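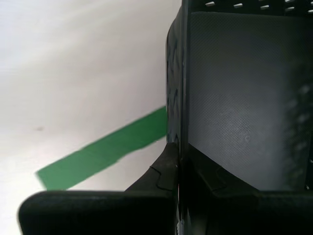 *Dralemville High School Robotics Club – Course Reader for First-Year Members*

# Chapter 6: Picking Things Up

By the time you reach this chapter you will have made an arm move. You will have sent it from one corner of the table to the other, probably bumped it into something, and learned where the stop button is without having to look down. All of that is good and necessary work, and I hope you enjoyed it. But an arm that only waves is a bit like a guest who never comes in from the porch, and most of us joined the club wanting to see a robot take hold of something and carry it somewhere else.

We start with a crate. New members are often a little let down by this, and I understand why. When Ga-eun Lim joined, she had her heart set on stacking teacups, and she told me so every Monday for most of a semester. A crate is a wonderful teacher, though. It is stiff enough to forgive a clumsy grip, it has corners and edges and walls that meet at angles, and it is large enough that the arm can't simply close around the whole thing. You have to choose a place to hold it. Much of this chapter is about that choice.

Look closely at the grip at the head of the chapter. The two black fingers are closed around the rim of the crate at its corner edge, one finger on each side. The wall to the left has raised ribs, while the gray panel to the right has a fine texture all its own, so the fingers are meeting a shape that changes as it turns the corner. Think for a minute about how you would pick up a crate yourself if you were only allowed a thumb and one finger. Try it, if there is one nearby! You will notice that your hand hunts for an edge without your asking it to, and that you shift your wrist a little before you squeeze. The arm will do neither of those things unless you tell it to.

## The trouble with being close

Hyun-seo Maeng and her sister Bit-na built the practice routine we still use, which they named Ryu, and they ran into a problem that every team since has met in its turn. From across the room, a crate is easy to understand. You can see its outline and guess its middle. As the gripper comes in, the outline slides out of view, and what remains is a patch of texture, a bit of edge and a good deal of shadow. Black fingers against black plastic make this harder still, and a bright white surface next to them doesn't help, as it can wash out the very details you were counting on.

So we learn to plan the grip from farther back, and to use the close view for small corrections only. In the notebook exercises you will draw the crate twice, once from where the arm begins its approach and once from where it ends, and you will mark a feature you can find in both drawings. A corner edge is a good candidate. So is a strip of colored tape on the table, like the green one you see running behind the crate's side wall, provided you remember that tape marks a place on the table and knows nothing at all about where the crate has gone.

## What you will do in this chapter

The work is divided into 6 short labs, and you will do them in teams of 2. Please trade places at the controls, even if one of you is much faster. (Mi-kyung Sung, who helped me write the first version of these labs, used to say that the slower partner took the better notes, and I have the notebooks to prove it.) Each team will try the corner grip 20 times and write down every attempt, the dull ones as well as the spectacular ones. At the end you will have a table of results, and you'll want it beside you for Chapter 7, when we go on to lifting.

A few words you will meet along the way:

- **Approach:** the path the gripper follows on its way to the object.
- **Grasp point:** the spot on the object where the fingers are meant to close.
- **Clearance:** the room left between the fingers and everything they shouldn't touch.

Before Lab 1, read the safety page again, tie back long hair, and copy the table on page 38 into your notebook, leaving a wide column on the right for remarks. You will need more space there than you think.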